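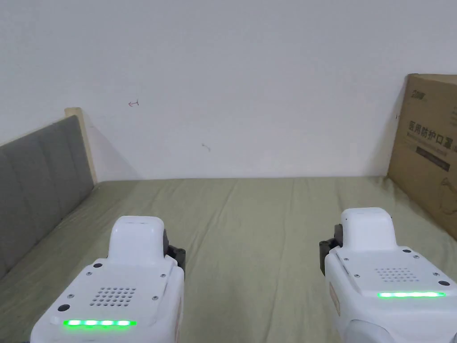

Old fly reel from my uncle has play in the spool, worth fixing?
Posted in Reels and Line, 2024-01-14

Hi everybody, I've been reading along here for a couple of seasons and finally have something to ask. My uncle passed his trout gear down to me and in with it was a Kubíček click-and-pawl reel with 3346 stamped on the foot. It's a lovely thing and I'd really like to fish it on the opener in March instead of letting it sit on a shelf.

The trouble is the spool wobbles. If I hold the frame and push on the rim I can feel it rock side to side, and when I strip line fast it rubs at one spot and makes an awful scraping noise (the click itself sounds great!). I took the spool off, wiped the old grease away with a rag and put on a little fresh, and it got better for an afternoon and then went right back. The spindle looks straight to me but I don't have any way to measure it. Is this a bushing I can replace myself, or should I send it out? I'd hate to ruin it.
— Bradside

Jistero
What a nice reel to inherit! I've had three of these apart over the years and I'd bet on the bushing. It's a thin brass sleeve pressed into the center of the spool, and it wears egg-shaped after enough seasons, especially if grit got in with the grease. Fresh grease fills the gap for a little while, so what you saw fits.

To check, take the spool off, clean everything down to bare metal and look into the hole with a flashlight. If one side is shiny and the other is dull, there's your wear. Then roll the spool very slowly on the dry spindle. If the rub stays at the same place on the spool, the rim may be bent. If it stays at the same place on the frame, I'd look at the frame or the spindle first.

Pressing a bushing out isn't hard, but please don't use a hammer — I cracked a spool that way and I still feel bad about it. A bench vise with a socket on each side, going slowly, works fine. Any small machine shop can turn you a new sleeve if you bring them the spool and the frame together. And go easy on the grease afterward, a thin film is plenty.

Tollent
just put a new reel on the rod and keep that one for looks. mine wobbled for years and still caught fish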